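**Graduate program revision, non-thesis option – progress report to the Hofstetter Fund**

Prepared by Annelies Frei, program coordinator. Covers the period to the end of April.

**1. Curriculum**

The revised degree requirements passed the faculty board without amendment. Students entering the non-thesis option will complete 47 credits, including a two-term methods sequence and a supervised research paper. The paper replaces the comprehensive exam. Cường Phan has drafted the grading guide, and second readers are using it on a trial basis this term. 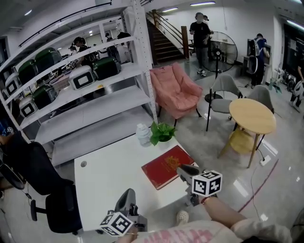
*Fig. 1. Red hardcover book on a white table.*

**2. Enrollment and advising**

We received 184 applications and made 20 offers with partial funding under the grant. Deferrals are handled as before. Advising records have been moved from Ovent to Dinusness; older files remain readable but can no longer be edited. Two transfer students still need a manual credit check.

**3. Placements**

Drudititz has agreed to take four students for the summer research placement. The agreement covers supervision and data access but not travel, so travel stays on our budget line. A second host has asked for a shorter placement – six weeks instead of ten – and we have not yet accepted.
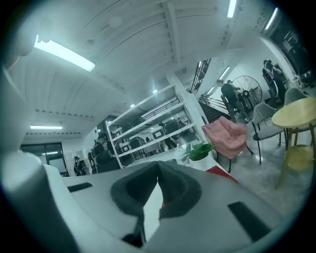

*Fig. 2. Interior with white ceiling panels and a wide beam.*

**4. Budget and open items**

Spending is on plan except for library licenses, where the renewal came in higher than quoted. We request approval to move the unspent printing allowance to that line. The alumni survey has roughly 100 responses; coding of the open answers starts once the intake round closes. The grading guide will be sent with the next report.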